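Lunch break post, so it's short.

Guvo switched on the new folding line at the Cornlow plant in January. 44 of us on the floor back then, hotel linen mostly, plus the home service bags. No layoffs, they said, and so far that's held. But 9 people from my shift got moved over to "handling data" which none of us had heard of before. Me too.

Sheets are easy for the machine. Flat, same size, all day long. It did 1,055 in one shift last week and I used to be proud of 112. Not going to lie, that stung a bit. My shoulders dont miss it though.

Clothes are the problem. Clothes come in a heap and the line just stops and blinks at you. So now we do clothes by hand, with the grippers, over and over, so it can learn. Same pay — I checked.
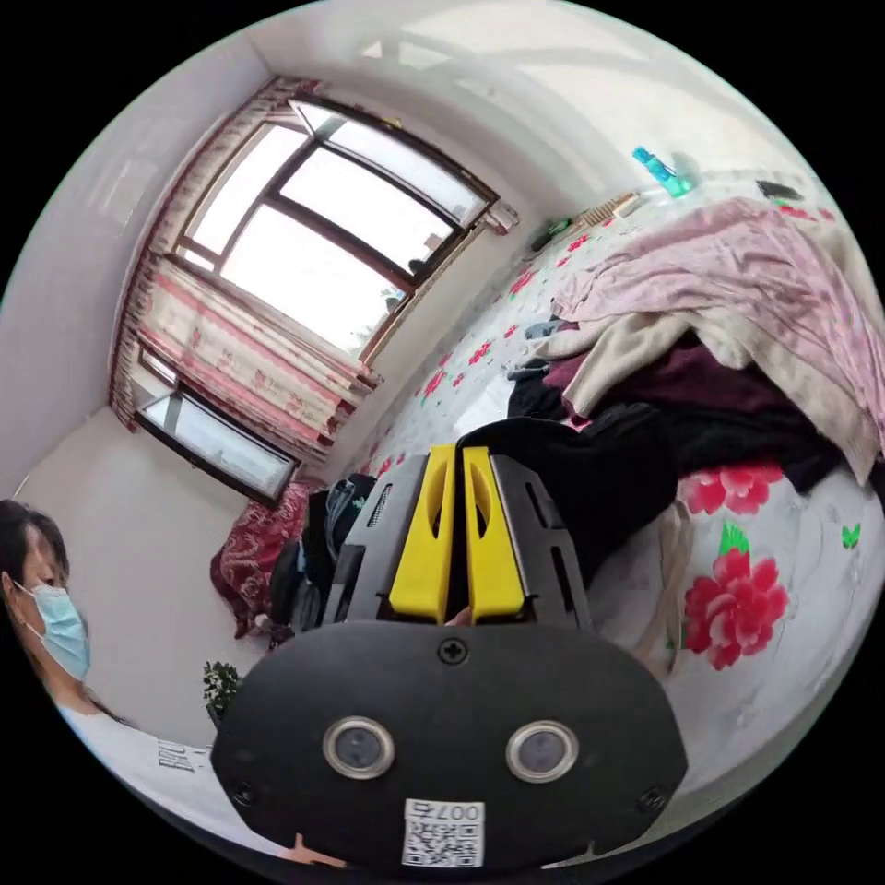
What bugs me is the pace sheet. It was written for folding sheets and they still use it on us. A black garment in a pile with a pink blanket on it takes longer than a flat sheet, anybody can see that, and the two yellow fingers are not my fingers. You slow down. You have to. I've asked twice for a new sheet and got told it's "under reveiw" at the Clivham office.

Break's over. More when I hear back.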